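September, mortgage desk notebook, 16:10

Reran the Skestitz rate rise through the repayment sheet. They claim the average borrower pays 42 a month more. I only get that with a 24-year term and a small balance, and they give neither. Multport put theirs up the same afternoon and used nearly the same wording. Both call it a commercial decision. Maybe so, but the funding cost figures stop in spring.

Loaded 2,000 sample loans from the Jotia file. 12 have no start date, left out for now. 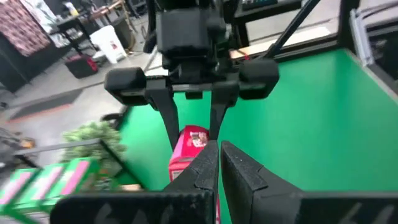 Gebremichael's note says the gap between fixed and variable will close by itself. I don't buy it. Their chart starts in the one year that suits them. Drawn from the start it looks more like the narrow gap between the two black gripper fingers, close but not touching. Redo with the full series before anyone quotes it.

To do: ask Skestitz for balances. Check arrears column, looks too clean.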